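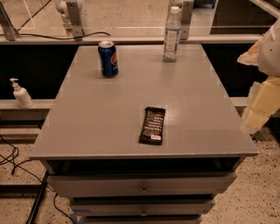
Snack cabinet, top drawer pulled out, with a can, a bottle and a bar on top.

Section 4: Setting up the top and the drawers

By now you should have your Fernberg cabinet standing where you want it and all the drawers on their runners (if not, go back to Section 3, I'll wait). This is the bit I like best, as you finally get to put food in it!

4.1 Checking the drawers

1. Start with the uppermost drawer. Take hold of the round knob and pull gently until you feel the stop.
2. Push it back in with a flat hand in the middle of the front panel. If you push on one corner it'll go in crooked and you'll be there all afternoon, as Parisa Rostami will tell you.
3. Do the same with the drawer underneath, and carry on down.
4. Give each knob a little twist clockwise. They do work loose in the first couple of weeks.

Caution: open one drawer at a time. A full drawer holds more weight than you'd think, and two of them out together can bring the whole cabinet forward.

Note: the gap under the lip of the top is meant to be there. I had two emails about it in May and went and measured mine again, and it's fine. Don't fill it with draught strip.

4.2 Laying out the top

The top is for the things people want in a hurry, one of each, and the drawers hold the rest. I've tried it with the whole lot piled up there and it looked like a jumble sale by lunchtime. What works for me is tall things at the back and flat things at the front, so you can reach for a snack without your sleeve catching a bottle.

1. Wipe the top with a damp cloth and dry it off.
2. Stand your bottle towards the back, cap done up tight.
3. Put the can on the left, a good hand's width from the bottle.
4. Lay a bar near the front edge, pointing front to back.
5. Stand back and have a look. Shuffle things about until you're happy!
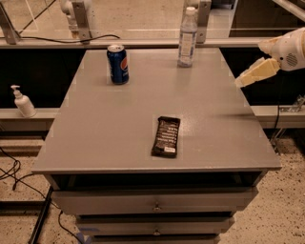 Spacing matters more than which brand you buy. You want to be able to lift any one thing without nudging its neighbour, and if you're forever knocking the can, move it further out. My usual test is to reach in from the side, which is how most people do it when they're walking past with a mug in the other hand. With the Pepsi at the back left, the water at the back right and the chocolate bar down near the front, there's plenty of bare grey top left between them, and that's about as full as I'd let it get.

Caution: keep chocolate off the top if your cabinet is by a radiator or a sunny window. Put it in the second drawer (drinks are better lower down, see 4.3).

4.3 Filling up

1. Heavy things first, in the bottom drawer. Cans go in on their sides, with a folded tea towel at the front to stop them rolling.
2. Crisps and anything crushable go in the uppermost drawer.
3. Bars and biscuits go in the second. Mine takes 40 bars if I'm patient with them, and then it won't shut if I add a box of tea.
4. Put the newest stock at the back each time you top up.

If a drawer starts to stick once it's loaded, take everything out before you fiddle with the runners. Spare knobs and screws are in the little bag taped inside the back panel, and the runner adjustment is covered in Section 6.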